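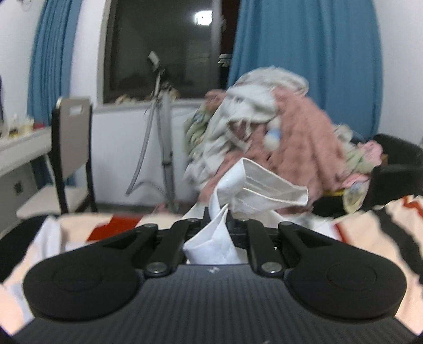 I had two hand-held grippers in the apartment through most of December, and I promised a few people a write-up. One is the Campos, which has a pair of linkage fingers and pads on the sides for your thumbs. The other is the Drurau, which has straight parallel jaws and a trigger. Both carry a wide-angle camera behind the fingers. I used them for the same job, picking clothes off a heap on the bed one piece at a time, and kept a tally.

The plan was 200 picks with each gripper. A pick counted if I got hold of one garment, lifted it clear of the heap and set it down on the other side of the bed. Two garments at once was a miss. So was anything that slid out on the way. The Campos got 116 and the Drurau got 83. I expected a gap, though I had money on the other one.

The Drurau is the nicer object. The trigger has a smooth pull and the jaws stay square to each other the whole way in. On boxes and bottles I preferred it easily. Cloth is where it gets into trouble. The jaws are wide and flat, so to grab a shirt from the top of a heap you have to push down into it, and by then you have a piece of the shirt and a piece of whatever is under it. Most of the misses were doubles.

The Campos has narrower tips and it pinches. You can come at a fold from above, take a small bite and pull. Thin cotton with a pleat or a seam in it was the easiest thing in the heap. Fleece was harder than I thought it would be, as the tips sink into the pile and close on fuzz, and you feel the garment start to come and then let go. Knit sweaters were fine with either one.

Comfort goes to the Drurau for the first half hour and to the Campos after that. With the trigger, all the work is in one finger and mine was sore by the end of the first evening. The pads on the Campos spread it out. They are large, maybe larger than they need to be, and I have small hands, so I was reaching a little the whole time.

The cameras are closer than the price suggests. Both give you a lot of the room at once, with the usual bending at the sides, and both blur if you swing the gripper quickly under ordinary bedroom light. I ran most sessions after dinner with the ceiling light on. The Drurau holds its exposure better when you turn toward a lamp. The Campos hunts for a second or so, and I had to throw out a few clips for it. I also like being able to see the tips well on the Campos. On the Drurau the flat jaws hide the last bit of cloth just as they close, and that makes the footage harder to label.

Recording is the same on both. They write to a card, and I copied everything over to the old Gullgate box under my desk. The Drurau split its files in odd places twice and I had to line them up by hand.

I'm keeping the Campos. The Drurau goes back to the shop in Bromville on Thursday. I want to get to 1000 picks before I try training anything on this, and I plan to mix in towels and socks for the next batch. Socks are going to be slow. If you have used either gripper on small items, leave a comment with the tips you had on, as the Campos can take a softer set and I haven't ordered any yet.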